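Okay, thread time. I spent the whole month of October trying to fix my own sleep and I promised a few of you I'd write it up. It's long. Mute me now if you need to, no hard feelings.

Background: I'm 41, I work at a desk, and for most of last year I woke up at 3:20 every single night. I had it down so well I could tell you the time without looking at the phone. Then I'd look at the phone anyway, and that was the rest of the night gone.

First thing I tried was buying stuff, of course. A Pusamov pillow (expensive, shaped like a saddle, smells like a new car). I gave it nine nights. My neck was fine. My neck had been fine before. Still up at 3:20.

Second thing was tea. My aunt swears by a sleepy blend from the Landry store on the corner and I do like the taste of it, kind of grassy with honey in. But a big mug of anything at 10 pm means I'm getting up at night for a whole different reason, lol. I moved it to 7 and kept it because it's nice.

Then I complained at lunch and Samah Ragab asked me how much coffee I was drinking. I said "normal." She asked what normal was. So I wrote it down for a day, using the numbers off the labels, and it came to 774 milligrams of caffeine. In one day. The last cup was at 4:30 in the afternoon!

In my defense, the big cup I get on the walk in is 303 all by itself and I really thought of that as "a coffee." One. Singular.

So I cut down, slowly, because I quit cold once in my twenties and had a headache that lasted through somebody's wedding. Week one I got to 600, nothing after 2 pm. Week two I swapped the afternoon cup for decaf. By the end of the month I was at 200, all of it before 10 in the morning.

Week one was rough, I'm not gonna lie. I was cranky and I had that cotton feeling behind the eyes by lunch. I snapped at my sister over a parking spot and had to call her back and say sorry. If you try this, maybe don't do it the same week as your taxes.

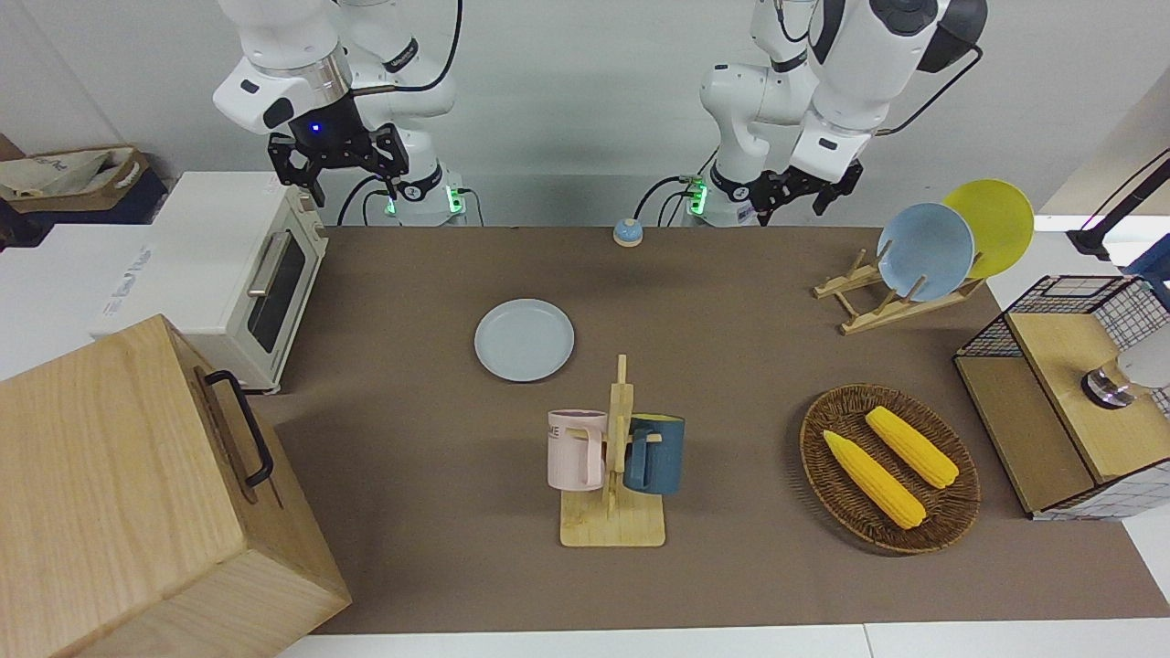

2 pm, also known as the hour I used to go get my third coffee

What helped with the slump was walking. I do a loop past the Vanwood building and back, takes me 15 minutes, and I come back feeling like a person. Rain is a problem. On rainy days I just go up and down the stairs and look weird doing it.

Next up: light. I'd read that getting outside early helps, so I started drinking the morning coffee on the back steps instead of at the counter. Couldn't tell you what it did to my sleep. I did meet the neighbor's cat, though, and I know a lot more about the garbage truck schedule than I used to.

The bedroom was next. I put up thicker curtains and turned the heat down to 64 at night. My husband was NOT on board with the 64. We settled on 66 and he got a second blanket, plus the good side of the bed – the one by the wall – so he's doing okay out of this.

Also the phone. I bought a plain alarm clock, a Rerkus, the kind with the tiny button for a light on top, and the phone charges in the kitchen now. I'd say this was as big as the coffee. When I woke up at night I had no idea what time it was and nothing to read, so I just kind of lay there being bored. Turns out bored is pretty close to asleep for me.

The first few nights without the phone I kept reaching for it. My hand would go out to the nightstand all on its own and pat around. I knocked over a glass of water doing this. Twice. It's a plastic cup now.

Stuff I tried and dropped: white noise (the ocean one has a seagull in it and I started waiting for the seagull), magnesium (nothing either way that I could notice), a sleep tracker ring I borrowed. The ring would tell me I slept badly on mornings when I felt great, and then I'd feel bad all day. Gave it back.

Stuff I haven't tried: going to bed at the same time on weekends. I know, I know. It's the first thing on every list. But that's when we watch our shows and I'm not ready to talk about it.

Where I'm at now: I still wake up some nights, maybe a couple a week, and I mostly go right back down. I stopped keeping the log because filling it in was making me think about sleep at breakfast.

Usual note that I'm not a doctor, and if you're exhausted all the time or you snore like a truck, please go see one. My brother did and he has a whole machine now and he loves it.

A few people asked which decaf. It's just the store one, in the green bag. I tried two fancy ones and they both tasted like a wet paper towel, so if you've got a good one please tell me, I'm begging.

And yes, the tea is still at 7. I'm drinking it right now.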